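3.2 Collection of demonstrations

Demonstrations were recorded with a pair of hand-held grippers in place of a leader arm. The operator stands at the near side of the table and works both grippers at once. The Lilum set holds 800 demonstrations, of which 200 were kept back for testing. Operators were given the goal of each task but no fixed order of motions, and they could practice before recording began.

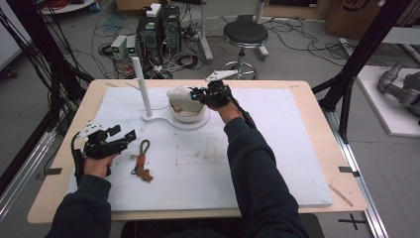 Figure 2. Two-handed demonstration with the hand-held grippers.

Gripper pose and jaw opening were logged together with the head camera stream, and all signals were resampled to a common clock before training. Pose tracking was most often lost when one gripper turned away from the operator. The angular white bracket on top of each gripper adds height, and so the policy must learn to leave clearance above the jaws when reaching over a bowl or past a tall post. Cables were a second source of error. The right one runs back along the forearm, and operators at the Poltow site reported that it pulled on long reaches. Trials in which the operator stopped to free a cable were marked by hand and left out of training.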